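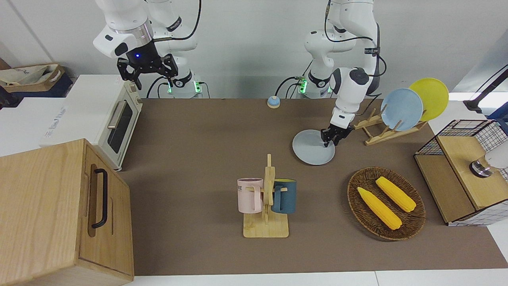

A two-armed setup on a kitchen tabletop, with one gripper at the rim of a plate beside a dish rack.

Teaching by demonstration, also called showing or guided teaching, is a way of getting a robot to do a job by having a person carry the job out through the robot itself. The person either takes hold of the arm and moves it along by hand, or steers it from a little way off with a controller, and the machine keeps a record of how its joints moved and what its cameras saw. A program is then trained on many such records, in the hope that it will manage the same job when the plate is a few inches to the left.

Hand guiding

In hand guiding the motors are relaxed until the arm feels nearly weightless, and the teacher simply leads it through the motion. It is a friendly method for beginners, who usually get the idea within minutes. Its weak points are that the teacher's own hands and sleeves get into the camera view, and that one person has a hard time leading two arms at once.

Remote control

For two-armed work most groups prefer remote control. The oldest form still in wide use is the leader and follower pair, in which the teacher moves a small copy of the arm and the large one does the same. The Wostel rig is of this type. The Gidow handset, by contrast, is held in the air and tracked, which leaves more room for walking about but tires the shoulders, and teachers are commonly asked to rest after every 10 recordings.

Household tasks

Kitchen chores are a favorite subject, partly because everybody already knows how they should go. Plates are a good test of patience. A plate lying flat offers the fingers very little to hold, so the teacher has to come down on the rim and tip it up before it can go into a rack – and a rim is easily missed. Mugs on a mug tree ask for a different sort of care, as the handle has to be lined up with the peg on the way on and on the way off.

The Stekeletti collection, one of the better known sets of this kind, holds 600 recordings of tabletop chores, of which 207 are of dishes being racked. The later Bellamy collection has 332, fewer but longer, and it keeps the fumbled attempts as well as the clean ones. Opinion is divided on whether fumbles help. Those in favor point out that a robot which has only been shown smooth work has no notion of what to do after a slip – those against would sooner record the recovery on purpose, as a task of its own.

See also: Leader and follower arms; Gripper; Motion recording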